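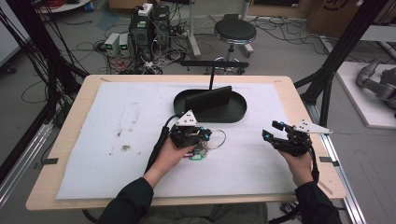 Start-of-shift checklist, hand-held gripper table, Storkgate bench
Filled in by Lovisa Engström, 2 February 2023

Hi all, my comments are under each item as usual. I do ramble a bit, so skip to the last bit if you only want the jobs list!

1. Table and foam sheet
Foam sits square, bare wood showing on all four sides: OK
Foam surface: OK, WATCH
The left half is getting grubby. There's a brownish-grey patch with one darker stain in it, and I had a go with a damp cloth and got precisely nowhere. It's still flat and still grippy, so I'm leaving it for now (I'd like a fresh sheet in March if Gernovent can post one out). Please don't flip it — the underside is worse.

2. Tape marks
Side strips and far corner marks in place: OK
I pressed each one down with a thumbnail. If one lifts, replace it on the same spot and tell me, don't just stick it down by eye.

3. Tray and plate
Plate upright in the black oval tray: OK
It stands at a slight angle to the right. Leave it like that, the Palacios task sheet has it angled too.

4. Left gripper
Fingers open and close freely: OK
Cyan bits on the fingers secure: OK
Marker plate tight, dots clean: OK after a wipe
Cable: WATCH
The cable is fine at the gripper end, but I want it to have a bit more slack down by the operator's sleeve. I gave it a gentle wiggle for 5 seconds and the signal held.

5. Right gripper
Fingers open to full width: OK
Marker plate tight, dots clean: OK
Lovely action on this one, much smoother than the left. I re-greased it at cycle 474 and it's in the log.

6. Thin wires on the foam
Sorted before first run: NOT YET
It's the little silver, pink and green tangle, with the bright green loop. If it's a task item for your run, lay it out the way the Virkach sheet shows. If it isn't, bag it and put it in drawer 4.

7. Frame posts
Bolts checked by hand, both sides: OK
One on the left took a quarter turn, everything else was snug.

8. Floor and power
Power supply displays lit: OK
Cables clear of where you put your feet: FAIL
There are heaps of black cables around the equipment tower and I caught my boot on one this morning. They need tying back before anyone walks behind the table, please!

Jobs
Tie back floor cables (today)
More slack on left gripper cable (today)
Sort the thin wires (before first run)
Order foam sheet (me)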